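Die Chipstüte gehört nicht auf den Arbeitstisch. Doch, gehört sie.

Von Aidan Noonan

Wieder so eine Rundmail. Keine Lebensmittel auf den Arbeitsflächen, ab März. Elf Punkte, Punkt eins: Knabberzeug. Ich arbeite bei Evcombe, wir haben Schubladen, wir haben Schränke, wir haben eine Küche am Ende des Flurs. Und trotzdem liegt auf jedem Tisch irgendwann eine Tüte. Überall, wo Leute länger als eine Stunde denken müssen.

Mein Vorschlag: lasst sie liegen. Aber ordentlich.
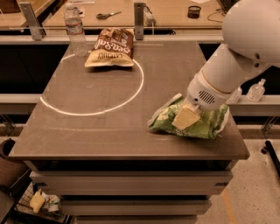

Die Küche ist nämlich keine Lösung. Wer für eine Handvoll Chips über den Flur muss, bleibt dort stehen, redet, kommt zwanzig Minuten später zurück und hat vergessen, woran er saß. Oder er isst gar nichts und wird gegen vier unausstehlich. Ich kenne beide Sorten, ich bin beide Sorten.

Das Argument der Gegenseite heißt Krümel. Geschenkt. Krümel wischt man weg, eine glatte Platte ist in einer halben Minute sauber. Was sich nicht wegwischen lässt, ist das Durcheinander: drei angebrochene Tüten, keine zu, eine davon unter den Unterlagen. Dagegen bin ich auch. Nur hilft da kein Verbot, sondern eine feste Stelle. Eine Ecke vom Tisch, hinten, da kommt das Essen hin und sonst nichts. Kenji Mbeki aus dem Nachbarbüro hat sich dafür ein Stück Platte mit Klebeband abgeteilt, wurde ausgelacht — und hat seitdem den einzigen Tisch, an dem man noch eine Zeichnung ausrollen kann.

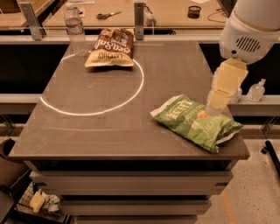

Zweitens die Menge. Eine Tüte pro Geschmack, mehr braucht kein Mensch. Im Schrank bei uns lagen nach der letzten Sammelbestellung 13 Tüten, alles durcheinander, die Hälfte offen und weich. Für sowas habe ich kein Verständniss. Kleine Tüten kaufen, aufessen, wegwerfen. Und bitte keine Clips, Dosen, Drehständer. Bei Favora gibt es inzwischen ganze Regalmeter davon, man räumt dann eben die Dosen auf statt die Chips.

Und was zu trinken gehört dazu. Salz macht Durst, das weiß jeder, und trotzdem wird das Wasser vergessen und dann doch wieder die Wanderung in die Küche.
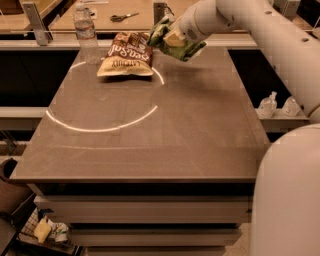 Flaschen also, keine Becher. Ein Becher kippt, dann schwimmt alles, Papier, Tastatur, Laune. Eine durchsichtige Plastikflasche mit weißem Deckel, nach hinten links gestellt, neben das Sea Salt, so ungefähr stelle ich mir die Regel vor. Deckel drauf, aus dem Weg, fertig. Hinten heißt hinten, nicht neben dem Ellbogen.

Was mich an der Mail ärgert, ist der Ton. Als wären Erwachsene nicht in der Lage, eine Tüte so hinzulegen das sie keinen stört. Wer Ordnung will, soll sagen, wo die Dinge hinsollen. Nicht nur, wo nicht. Punkt eins also streichen, über die anderen zehn können wir reden. Der mit den Fahrradhelmen ist sogar gut.

Zuletzt aktualisiert: 16. Februar 2025

Kommentare (3)

tischkante: Und die Fettfinger? Kein Wort zu den Fettfingern!

M. aus dem Zweiten: Feste Ecke machen wir seit Jahren. Klappt, solange keiner Erdnüsse mitbringt.

drina_liest: Zehn Punkte über die man reden kann sind immer noch zehn zu viel.

Zuletzt erschienen
Schubladen, die keiner aufmacht
Warum ich meinen Stiftebecher abgeschafft habe
Drina, Thibodeaux und der Streit um den großen Tisch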